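Wooden dish rack or just a towel? (small kitchen, small arguments)

gergely_o
Started August 25, 2024

We have 16 inches of usable counter left of the sink and I am losing a domestic debate over what goes on it. I want a mug tree. My wife wants her mug back in the cabinet, "where mugs live." Does anyone here run a mug tree daily, or is it the exercise bike of the kitchen?

souadh
Daily, five years. Mine holds mugs and, in winter, a hat.

Pludholm_Pete
Mug trees are dust trees. You get a thin gray film on the two mugs you never pick, and then one day a guest picks one.

souadh
Pete, drink from the other mugs.

Pludholm_Pete
I have two favorite mugs and no intention of meeting new ones.

hanyu.long
The tree is fine. The wooden dish rack is the one that will break your heart. I had the Traltard folding one and the bottom slats went black by March. Oiled it, sanded it, oiled it again. It's holding up beans in the garden now.

gergely_o
Did you leave it flat on the counter? I was told to put something under it.

hanyu.long
I was told that too, by the beans rack.

Yiran P
Disagree with hanyu. Plates only in a wooden rack, nothing that holds a puddle, and shake them over the sink first. Ours is on its third year and looks its age but no worse. Three or four plates is plenty. If you need to dry 20, you need a bigger sink or fewer cousins.

Same kind of things on the table: 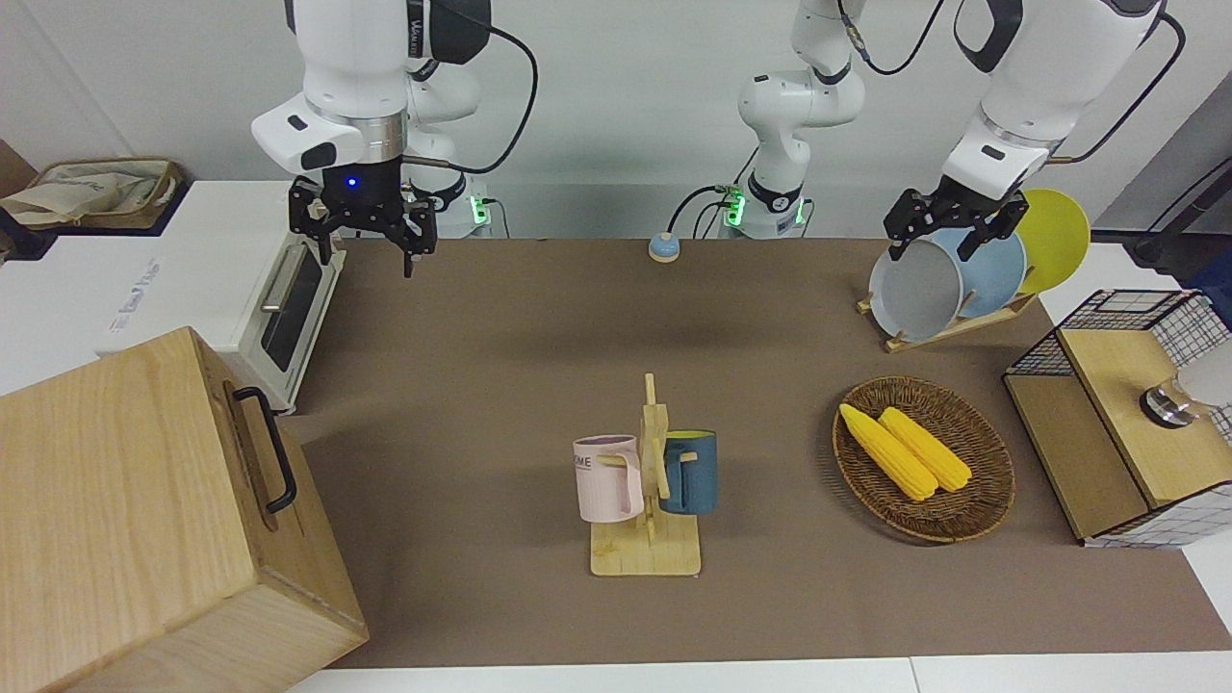
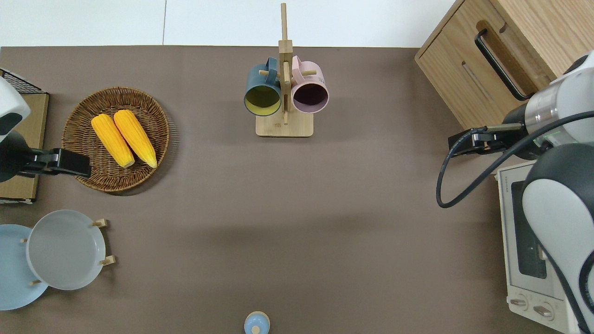
What I'd argue about is the basket. Everybody buys a woven one for fruit, and then it's onions, batteries, a takeout menu from a place that closed. Give it one job. Corn is a good job, as it's gone by dinner.

Pludholm_Pete
Corn belongs in the fridge, in the husk.

Yiran P
Pete, it can sit out for an hour. It's corn, it isn't a witness.

souadh
Back to the question. Gergely, check the base before you buy. My first tree had a base like a coaster, and if you took the left mug the right one came after it. Hang them in pairs, take them in pairs.

gergely_o
So I have to drink two coffees.

souadh
You see why it works for me.

gergely_o
Measured again. It's 16 inches only if the kettle moves. The kettle is hers. Will report back.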